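Kitchen tips: setting up the Lako two-arm bench kit for microwave jobs

Updated 29 April 2023

The Lako kit from Clonia retails at $1,723, arms and one pair of end tools included. Sándor Kun bench-tested it for these notes. Most of the trouble in a home kitchen comes down to placement.

Set the microwave square to the bench edge and centre it between the arms. Run the power cord out behind the oven, away from the arms' travel. A plain cloth hung at the back cuts visual clutter. 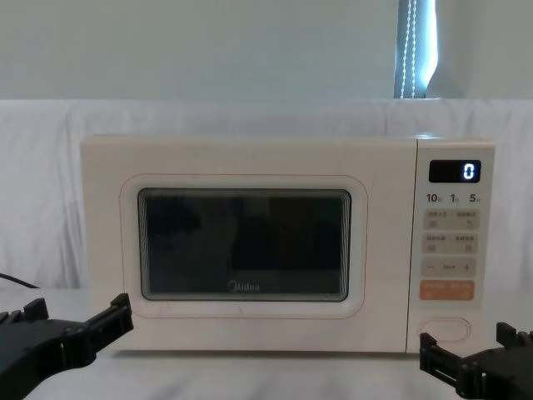 Grippers low at either side of the microwave, display at 0.

Teach the door release first. On an oval push-button at the foot of the panel, aim for the centre and keep the approach slow. Flat touch keys need a fingertip pad; the Ersoy pads cost $38 for a pack of 4 and wipe clean with a damp cloth. Allow 60 minutes for the first calibration, and repeat it whenever the oven is moved.
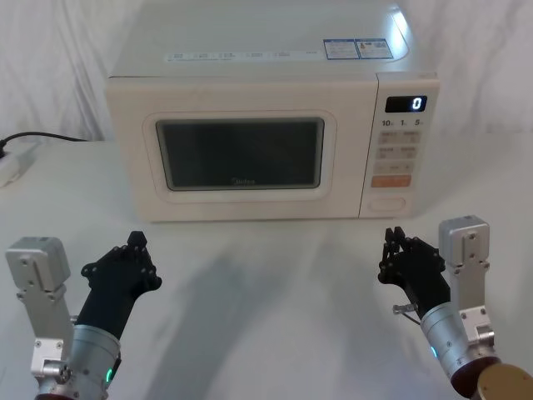 Both hands raised toward the front of the oven. Power strip at far left.

Check bracket bolts before each session. Do not leave the kit running unattended with food in the oven, and keep liquids off the bench.

Verdict: accurate on buttons, slow on doors, dear for the colour and finish you get. The Ikura service plan is sold separately and covers wrist joints only until July.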